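Waiting on a Smudge

Every November I tell myself I will stay indoors like a sensible adult, and every November I end up in the field behind the Taltbridge grain store with a telescope and two pairs of socks. Last time it was for a comet. The magazines had called it promising, a word that should be printed in smaller type when it comes to comets.

A comet is mostly ice and dust, and it brightens when the Sun warms it up and the ice turns to gas. How much it brightens depends on things like how fresh the surface is and whether the whole business decides to fall apart on the way in. Mine fell apart. I had driven out five nights running and was rewarded with a smear the size of a thumbprint on a shower door. My telescope, an elderly Travance with a focuser that sticks, did what it could.
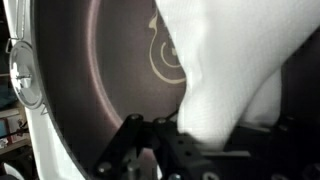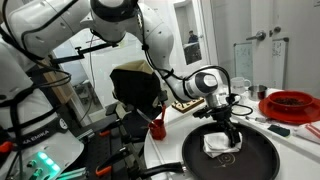
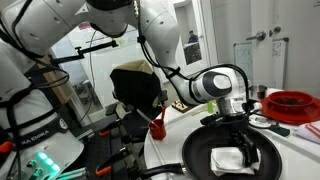
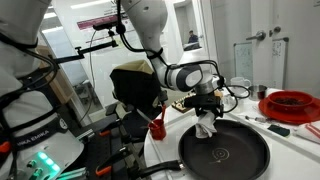
I still logged it, of course. The logbook says "faint, elongated, maybe" and then something I can't read, written with a glove on. A comet that breaks up is useful to the people who study them, as the pieces show what was inside all along, and old ice from the edge of the solar system doesn't get opened up very often. I try to remember this when my feet have gone numb.

The trouble with the Taltbridge field is the flight path. A 747 went straight through my view on the second night, lit up like a ferry, and for one happy moment I thought the comet had come good after all. I packed up and ate a cold samosa in the car.

It's July 2026 now, the nights are short, and I've been putting in the hours at the Gakgate library with a chart of what's coming up next. There's a periodic comet on the list that gets no brighter than magnitude 11, so I'd need the big scope at the Lim club, and the Lim club wants 100 dollars a year plus a turn on the mowing roster. I have filled out the form. I haven't mailed it yet, but I did buy a third pair of socks.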